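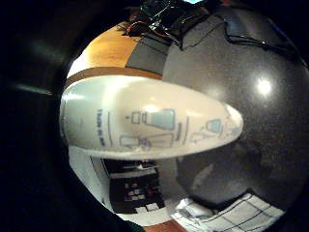
# Review of the Household Measuring and Decanting Arrangements

August 2026

This entry continues the series of notes on the organization of the kitchen and utility room at the Orncombe address. Earlier entries dealt with the pantry shelving and the drawer beneath the oven. The present entry concerns containers: those which hold liquids, those which are used to pour or measure them, and the labels and printed markings by which one is told from another.

The review was begun in April, after a quantity of rinse agent was poured into a jug ordinarily kept for stock. The jug was washed six times and then retired. It had no marking of any kind, and neither did the jug beside it, and it was accepted that the household had allowed two very different categories of vessel to share one shelf.

## Scope

The review covers every bottle, tub, cup and jug kept in the kitchen, the utility room and the cupboard under the stairs. Glassware for the table is excluded. Garden products are also excluded, as they are stored in the shed at all times and are governed by the arrangements set out in last year's entry on the shed.

Items were brought to the kitchen table over two evenings and sorted by contents. The total came to 61. This figure was higher than expected, and it includes a number of bottles holding less than a spoonful of product, several of them the same product.

## Findings on printed markings

The greater part of the work consisted of reading what is printed on the containers. The household had not previously done this in any systematic way, and the results were mixed.

Plain line drawings were found to be more useful than text in day-to-day handling. A small outline of a bottle or a cup, filled in with a single color, can be understood at arm's length and without reading glasses. Pale blue on white is a common combination and looks very pleasant in daylight. Under the utility room bulb it is considerably harder to make out, and the bulb has been replaced with a brighter one.

Small text was the chief difficulty. Instructions are often set in a narrow column near one end of a container, where the surface curves away, so that the container must be turned in the hand while the line is being followed. On the glossier plastics there is also the matter of glare. It was found best to stand with the window to one side and tilt the item slowly until the shine moves off the lettering. Where this failed, a magnifier was used, and the instruction was then copied in pencil onto an index card.

The index cards are kept in a recipe tin on the utility room windowsill. They are filed by task: laundry, dishes, floors, glass, drains. Filing by product name was attempted first and abandoned on the second evening. A person standing over a blocked sink wishes to look under "drains" and has no interest in what the manufacturer chose to call the bottle.

## Findings on shape

Long, rounded containers do not stand well. They roll, and the shelves in the utility room have a slight fall toward the door which was never corrected after the floor was leveled. Such items have been moved to a shallow tray with a raised edge, laid on their sides with any tapered end facing the wall. Anything still holding liquid remains upright in the deep crate, whatever its shape.

Smooth surfaces also deserve mention. A bottle with a high polish is easily cleaned and is difficult to hold with soapy hands. Two items in this class were dropped during the review. No damage was done beyond a small chip to the skirting board, which will be filled when the hallway is next painted. A strip of cloth tape has been wrapped around each of the two, placed so as to leave the printing uncovered.

## Storage units

Three storage pieces are now in use.

- **The Surnanik crate.** A deep crate with a fixed divider. It holds laundry products on the left and floor products on the right. The divider does not reach the bottom, and small caps migrate beneath it. This is tolerated.
- **The Hendriks tray.** The shallow tray referred to above. It was bought for seedlings and has never been used for them.
- **The Loltitz rack.** A wall rack for measuring cups and small jugs, fixed inside the pantry door. Kitchen vessels only. The rack sits slightly low on the left, and the door must be closed gently.

The separation between the pantry rack and the utility room shelves is the most important outcome of the exercise. Vessels used for cleaning products are no longer kept in the kitchen at all, and each carries a band of green tape below the rim. Vessels without a green band may be used for food. Any vessel whose history is in doubt is to be given a green band.

## Decanting

The household had been in the habit of decanting large refills into smaller bottles. The practice has been ended for anything stronger than hand soap. The original container carries the original instructions, and once the contents have been moved the instructions tend to go out with the recycling. This had happened on at least one occasion with a descaler, and the resulting unlabeled bottle was taken to the hazardous waste counter at the town depot along with four others.

Hand soap may still be decanted. The refill pouch is to be clipped shut and stood in the corner of the crate, and the dispenser is to be rinsed before it is topped up. It is recognized that the rinsing will not always be done.

## Disposal

Duplicates were combined only where the product, the maker and the formula were the same on both labels. Where there was any difference, the older container was set at the front of the shelf to be used first. Empty containers were rinsed and their caps replaced before collection, in keeping with the notice on the depot gate.

Caps without bottles were placed in a jar. There is no agreed purpose for the jar. It stands on top of the boiler cupboard and will be looked at again in the spring.

## Cost

The crate and the rack were the only purchases of any size. Tape, index cards and the new bulb were met from the ordinary shopping. The crate was bought secondhand and needed one afternoon in the bath with a stiff brush before it was fit for use.

## Matters outstanding

The following remain open and will be reported on in a later entry.

1. The fall in the utility room shelves. A pair of thin wedges has been cut but not yet fitted.
2. The recycling of pump dispensers, which contain a metal spring. The depot has given two different answers.
3. The stock jug. It has been banded in green and is serving as a watering can for the windowsill, where the basil has not objected. A replacement is being sought with markings on the outside in a dark color, and readers who have one they are pleased with are invited to leave the details in the comments.

The next entry will deal with the linen cupboard, weather permitting, as the contents must be aired on the line before anything can be measured or refolded.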